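El ferry de Brurnstead

¡Por fin había viento! Oluf Frandsen lo supo antes de abrir los ojos, porque la ventana de la pensión golpeaba como si alguien quisiera entrar a desayunar. Se puso el jersey al revés, bajó las escaleras de dos en dos y salió al muelle con la cometa bajo el brazo.

Llevaba todo el mes de enero cosiéndola. Tela roja de un paraguas, tela azul de otro, y una cola larguísima hecha con los retales que le había regalado la modista de Kamath, una mujer maravillosa que cantaba mientras planchaba y que le enseñó a rematar las costuras sin que se notara el hilo. ¡Qué tardes aquellas! Té con canela, la radio bajita y la cometa creciendo encima de la mesa como un animal doméstico.

En el muelle esperaba ya la mitad del pueblo. El ferry Fenum salía a las nueve menos cuarto hacia la isla, y en la isla estaba la colina, y en lo alto de la colina, según los viejos, el aire sujetaba las cometas toda la noche.

—¿Cuánto hilo llevas? —le preguntó una niña con botas amarillas.

—¡Trescientos sesenta y tres metros!

—Mi abuelo lleva seiscientos veintiuno.

Oluf se rió tanto que tuvo que sentarse en un noray. Luego le pidió que le presentara al abuelo, claro, porque a un hombre con seiscientos veintiuno metros de hilo hay que conocerlo.

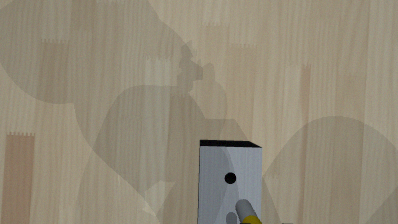

El abuelo resultó ser el capitán. Los dejó subir al puente, les dio pan con mantequilla y contó que había volado su primera cometa a los dieciocho años, desde el tejado de la lonja de Prorkero, y que se le escapó, y que todavía la buscaba cuando miraba hacia arriba.

—Era verde —dijo—. Con un pez pintado. ¡Un pez horrible!

Subieron la colina los tres juntos, con la hierba tumbada por las rachas y las gaviotas protestando. La niña corrió con la cometa en alto, Oluf soltó el carrete y el hilo empezó a cantar, ¡a cantar de verdad!, una nota aguda que se le metía por los dedos hasta el codo. Rojo, azul, la cola dando latigazos. La gente aplaudía.

—¡Más hilo! —gritaba el abuelo—. ¡Dale más!

Y Oluf le dio más, hasta que en el carrete quedó solo el nudo, y entonces el viejo sacó el suyo del bolsillo y se puso a atar el cabo con los dientes.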